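## 3. Getting your Ravanholm audio guide ready for the coast walk

Welcome to the fun part! Your player and earphones are charged, you've signed for them at the Gunness harbor office, and in a few minutes you'll be hearing the first of the lighthouse stories. Set-up is quick, but please do it indoors, where the wind can't snatch your map and the signal is strong.

The full walk runs from the harbor to the old whaling station at Brusgate. The recording has 42 stops, and you can join or leave at any of them. Jeanie Sutherland narrates most of the way, and Chun-hung Fu takes over for the seabird cliffs (his gannet impressions are wonderful, and yes, he did them all himself).

### 3.1 Switch on and choose your route

1. Hold the side button until the screen lights up and you hear two short tones.
2. Pick your language with the arrows and press the center button.
3. Type the release code **3545**. It's the same for every player, so don't worry about losing it.
4. Choose **Full Coast** or **Short Loop**. The Short Loop turns back at the Kuo viewpoint and brings you home along the sheep track.
5. Wait for the green dot in the top corner. Green means the player knows where it is and will start each story when you get there.

> **Note:** If the dot stays orange, step out onto the harbor steps and hold the player face up. It can take up to 60 seconds to find itself on a cloudy day.

### 3.2 Set the volume

1. Put in both earphones and press **Test**. You'll hear Jeanie reading the ferry timetable from her grandmother's kitchen wall.
2. Turn the volume up until she is clear, then take it down one notch.
3. On the cliff section, keep one ear free. You'll want to hear other walkers coming, and the kittiwakes are half the show!

> **Caution:** The path between stops 17 and 23 is narrow and runs close to the edge. Stand still while you listen. The player pauses by itself whenever you walk on, and picks up the story at the next safe spot.

### 3.3 Check the tide before stop 28

The causeway to the seal rocks is under water for part of every day, and it comes up faster than you'd think.

1. Press **Menu**, then **Tide**.
2. Read the top line. **OPEN** means you can cross; the time next to it is the latest you should start back.
3. If the line says **CLOSED**, select **Skip to 29**. The inland path is marked with yellow posts and passes a lovely ruined chapel, so you won't feel cheated.

> **Caution:** Never cross on **CLOSED**, even if the stones look dry. The far end sits lower than the near end.

### 3.4 Plan your breaks

The player will suggest a rest at three places: the boathouse bench, the Kuo viewpoint, and the walled garden. You can turn these reminders off under **Menu > Pauses**, but do give the walled garden a chance. It's sheltered on all sides, and the story there (a smuggler, a wedding and a very patient goat) is one of our favorites.

Bring your own food and drink, as there's nowhere to buy anything after Gunness. Please carry everything out again, bottle caps and orange peel included.
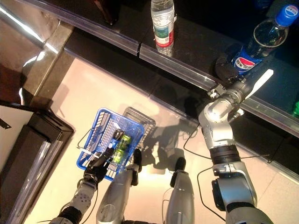 To save battery during a long break, press the side button once. The screen goes dark and your place is kept. Press it again when you're ready to go. A full charge covers the whole route with time to spare, and there is a charging shelf inside the door at Brusgate if you've been replaying the gannets.

### 3.5 If something goes wrong

| What you notice | What to do |
|---|---|
| Story starts at the wrong stop | Press **Stop List** and pick the number on the nearest post |
| No sound in one ear | Push the plug in until it clicks |
| Screen frozen | Hold the side button and the center button together for a slow count of ten |
| Message 54 | The player got too cold. Warm it in an inside pocket and switch it on again |

### 3.6 Handing back the player

1. Press **Menu > Finish**. Your route is cleared for the next walker.
2. Wind the earphone cord loosely around the player.
3. Drop both in the blue return box at Gunness or at Brusgate.

In December the Brusgate box is locked when the last bus leaves, so bring the player back to Gunness if you finish later than that.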